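Two-Handed Shirt Folding: Your Questions, My Answers
Last updated June 20, 2020

Ever since I put our shirt-folding write-up online, the same handful of questions keeps landing in my inbox, so I've finally gathered them up. I'm Milagros Insaurralde, I work on the Ondavura project, and I spend an unreasonable share of my life thinking about laundry. If your question isn't on the page, write to me! I answer slowly but I do answer.

What is Ondavura, in a sentence or two?

It's our method for getting a robot with two arms to spread out and fold a piece of clothing by copying how people did it first. A person steers the arms through the job, we record everything, and then we train a model to predict what the arms should do next from what the cameras see. The folding part is what people like to watch. The spreading-out part is what I like to talk about (you've been warned).

Why clothes? Aren't there easier things to pick up?

Oh, lots. A cup stays the shape of a cup. A shirt has no shape of its own, and every time you touch one corner the rest of it wanders off somewhere. You also can't see most of it, because it's usually lying on top of itself. If you want to know whether a method copes with a mess, cloth will tell you quickly and rudely.

We stuck with everyday things for this round. The red shirt got the most table time by far, with green bottoms with an orange drawstring next to it, which means the model has to work on one garment and leave its neighbor alone. In my opinion that second bit doesn't get enough attention in folding papers.
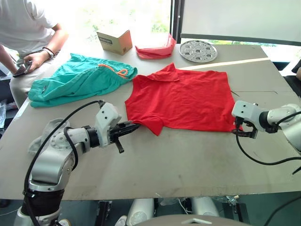 How many demonstrations did you train on?

We used 101 for the main result. I'd have loved more, but collecting them is tiring work, and past a certain point your arms start teaching the robot your bad habits. I did throw out recordings where I'd plainly given up halfway through a fold. Everything else stayed in, including the clumsy ones, and I'm glad it did, because those are the ones where you see a recovery from a bad grab.

Who did the steering?

Two of us, me and a colleague from the Sotelo group. We fold very differently. I go for the bottom hem first and my colleague goes for the sleeves, and the first model we trained tried to do both in the same breath, reaching for one and then changing its mind in mid-air. It looked like somebody trying to get past you in a hallway. We ended up agreeing on a hem-first routine and recording it all over again. That was most of April gone!

What does the model get to look at?

Camera views from the head and from the wrists, plus the joint positions of both arms. That's it. There's no depth sensor and no 3D model of a shirt hiding behind the curtain. I get asked about the wrist cameras a lot, and yes, they're worth the extra cables. From up top, a hem and a fold look nearly the same. Up close you get the edge of the cloth, the little creases running into the fingertips, and whether you've pinched a tidy bit or a great big wad.

When we trained with the wrist views switched off, the arms still went to sensible places. They just didn't seem to know what they were holding, and they'd happily carry on pulling with nothing between the fingers. It was a bit sad to watch.

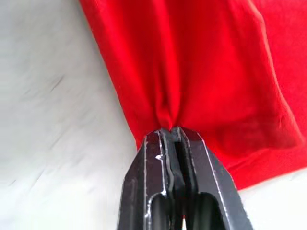 Does the gripper need to feel the fabric?

Ours doesn't have touch sensors, so it manages with vision and with how far the fingers have closed. The finger reading helps less than you'd hope. A thin cotton layer is so thin that "closed on a shirt" and "closed on nothing" give very similar numbers. I'd like to try touch sensing next, and if you've done it on cloth with good results, please get in touch, I have many questions.

What counts as a success?

We score it in stages. Stage one is both hands holding the garment. Stage two is pulling it tight enough that the big wrinkles run one way, and after that come the folds themselves, judged by eye against a photo of a decent fold. I know "judged by eye" makes some of you wince. We tried an automatic score based on the outline of the finished bundle, and it gave full marks to a shirt that had been rolled into a ball of the correct size. So, back to eyes.

The write-up lists each stage separately, and I'd ask you to read it that way. A single number for the whole fold hides where things go wrong, and where they go wrong is nearly always the pull. If one arm moves a touch before the other, the cloth slides along the table and you lose the edge you so carefully picked up.

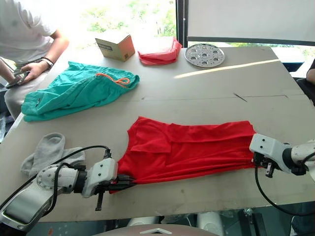 Getting the timing right between the arms took longer than everything else put together. Our first version had a separate model for each arm, with the idea that they'd watch each other through the cameras. They did, sort of, but always a beat late. Now a single model puts out the motions for both arms together, in short chunks, and the tugging got much calmer. It's the change I'd recommend first to anybody starting on this.

Does it work on garments it hasn't seen?

Sometimes! Shirts of a similar size and weight go fairly well, whatever the color. Stiff fabric is bad, slippery fabric is worse, and anything with buttons all the way down is hopeless for now. Please don't send me videos of it failing on a raincoat. I've seen it fail on a raincoat.

Is it fast?

No, and I'd be suspicious of me if I said otherwise. You could fold the same shirt several times over while waiting. We run the arms slowly on purpose and haven't tried to tune for speed.

Can I have the code and the recordings?

The training code is packaged under the name Poltura, and the recordings sit in a separate download called Lurnora, mostly because they're huge. Start with the small sample set before you commit to the full thing. The setup notes assume two arms of the same model. If yours don't match, you'll need to edit the joint limits by hand, and the comments in that file are mine, so apologies in advance for the tone.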